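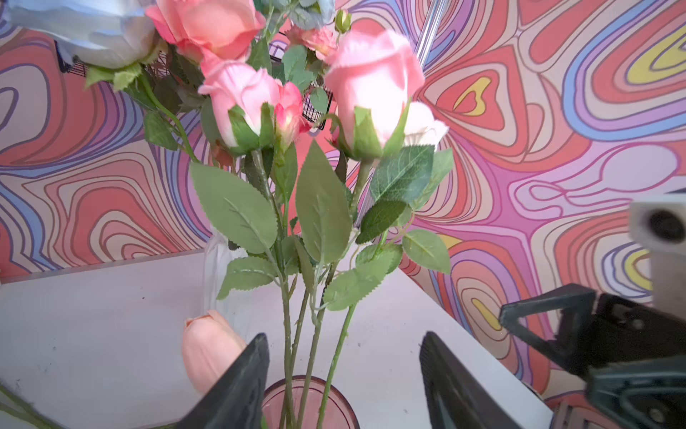
Wrist camera, left arm. Roses and other artificial stems.

Home | Data | Docs | Changelog | Contact

Milteo Flower Bench: README

Version of 6/30/23. Maintained by the bench crew at Fortin, Skitdale site.

We use cookies to remember your settings. Accept | Manage

## What this is

3,000 recordings of two robot arms handling artificial flowers and vases. Fortin dresses hotel lobbies and dental waiting rooms, and somebody has to put the stems in the vases 365 days a year. Management would like some of that somebody to be Milteo. The arrangers were told in April that their jobs would become "more interesting," and everyone updated their resumes by lunch.

## How it was recorded

Arrangers steer the arms themselves. There are 19 of them on the roster, most with more years in silk roses than the software team has in anything. Each recording has two wrist views and a fixed view of the table.
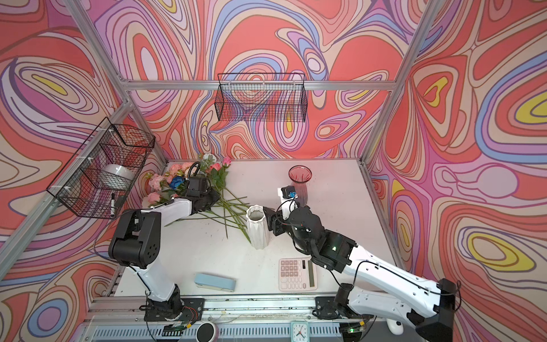 Dullside, commenting on the draft of this card, wanted it on record that steering is harder on the patience than arranging ever was, that the pay grade hasn't moved, and that "operator" on a badge doesn't make the shift any shorter. We have put it on record. The pay grade is with HR.

## Contents

- 2,321 recordings marked complete by the arranger on shift
- the rest marked incomplete, with a free-text note (some are quite free)
- task labels: pick up, insert, adjust, start over

Stock desk items stay on the table in many recordings. Do not train on the assumption of a tidy bench.

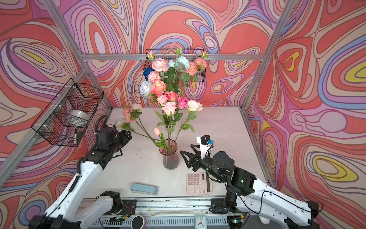
"Complete" means the arranger would let it leave the building. It doesn't mean pretty. We tried a beauty score from one to five and dropped it after two weeks of arguments over what a four was. The arrangers now write the acceptance rules, a duty that appears in no job description at Skitdale.

## Known gaps

No real flowers. No night shift. Notes are unedited, so filter before showing them to a client.

## Recent

- Milteo changelog
- Labeling guide for new arrangers
- Shift swaps and bench hours
- Vase breakage form (revised again)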